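Pourquoi mon planificateur choisissait toujours le chemin le plus long

Publié le 29 février dans Carnet de simulation

Depuis septembre, je travaille le soir sur un petit logiciel que j'ai appelé Kemel. C'est un planificateur de mouvement pour un bras avec une pince à deux doigts, et pour le moment il ne vit que dans le simulateur. Je l'écris pour apprendre, et aussi parce que les outils que j'utilise au travail me cachent trop de choses. Le français n'est pas ma première langue, je demande donc un peu de patience pour les termes techniques, que je traduis parfois moi-même.

Le problème dont je veux parler m'a pris douze soirées. La tâche est simple à décrire : le bras part d'une position de repos, il approche un meuble avec la pince ouverte, puis il s'arrête à une distance donnée. Kemel trouvait bien une trajectoire, sans collision, mais elle était étrange. Le coude montait très haut, le poignet faisait presque un tour complet, et ensuite la pince redescendait vers le but. Avec Gravell, le planificateur que je prends comme référence, le même départ et le même but donnaient un mouvement court et presque direct.

J'ai d'abord pensé à une erreur dans la fonction de coût. J'additionne trois termes : la longueur dans l'espace des articulations, la proximité des obstacles et la variation d'accélération. J'ai changé les poids dans tous les sens. Quand je mettais à zéro le terme des obstacles, le chemin devenait normal. J'ai conclu trop vite que ce poids était trop fort et je l'ai divisé par deux, puis encore par deux. Le détour restait, seulement un peu moins haut.

J'aurais dû regarder tout de suite les formes de collision. Dans mon fichier de scène, chaque meuble a deux géométries : celle que l'on affiche et celle que le planificateur utilise pour calculer les distances. La seconde est produite par un script, Brekke, qui remplace chaque maillage par des volumes convexes. C'est rapide et cela marche bien pour une boîte ou une bouteille. Pour un meuble fait de montants et de planches, l'enveloppe convexe remplit tout ce qui est entre les montants, et aussi un bon morceau devant quand une pièce dépasse.

Je rejouais la scène image par image avec la vue attachée au poignet, et à l'écran il y avait beaucoup de place pour passer. Le calcul, lui, donnait une distance négative au même instant.
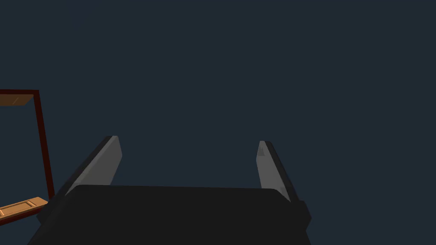
Faut-il toujours séparer la géométrie visuelle de la géométrie de collision ?

Dans la plupart des projets, je pense que c'est utile, à condition de pouvoir afficher les deux dans la même fenêtre. Un maillage visuel contient trop de triangles pour être interrogé des milliers de fois par seconde, et ses petits détails n'apportent rien au calcul. Mais la version simplifiée doit être vérifiée à l'œil pour chaque objet, surtout s'il est creux.

J'ai donc ajouté à Kemel une touche qui dessine les volumes de collision en transparence par-dessus le rendu normal. Le travail m'a pris moins d'une heure. Dès la première image, j'ai vu un gros bloc plein à la place du meuble. Le planificateur avait raison de l'éviter, c'est moi qui lui donnais un mauvais monde.

La correction s'est faite en deux étapes. La première était de découper le meuble avant de le donner à Brekke, de façon que chaque barre et chaque panneau ait sa propre enveloppe. J'ai obtenu 219 volumes, ce qui est beaucoup trop. Le script coupait aussi les rainures décoratives, qui n'ont aucune importance pour un bras. Avec un seuil sur l'épaisseur minimale, ce nombre a bien baissé et les vides sont restés des vides.

La deuxième étape concernait la pince. J'avais déclaré ses doigts comme un seul volume avec la paume, une paresse du début du projet. Quand les doigts sont ouverts, l'espace entre eux était donc compté comme de la matière. Pour cette tâche cela ne gênait pas beaucoup, mais pour saisir une poignée le planificateur aurait refusé toutes les positions utiles. Maintenant chaque doigt a son volume, qui suit l'articulation correspondante.

Après ces changements, j'ai relancé ma série d'essais, quelque 2897 couples départ et but tirés au hasard. Les grands détours ont disparu presque partout. Il reste des cas où le poignet tourne dans le mauvais sens, mais je crois que cela vient de la cinématique inverse, qui me donne une seule solution au lieu de toutes. J'ai remis le poids des obstacles à sa valeur de départ.

Le temps de calcul a augmenté un peu, ce qui est normal avec plus de volumes à tester. J'essaie de le réduire avec un premier filtre par boîtes englobantes, que j'ai repris de Pustska, une bibliothèque plus ancienne que j'avais écrite pour un autre simulateur. Le code est laid et les commentaires sont dans trois langues, mais il fonctionne encore.

Pour la suite, je veux écrire un test automatique qui compare les deux géométries : on tire des points dans l'espace libre du maillage visuel et on compte combien tombent à l'intérieur d'un volume de collision. Si la proportion dépasse un seuil, la scène est refusée au chargement. Je n'ai pas encore décidé comment choisir ce seuil pour les objets très fins. Si quelqu'un a déjà fait cela proprement, les commentaires sont ouverts.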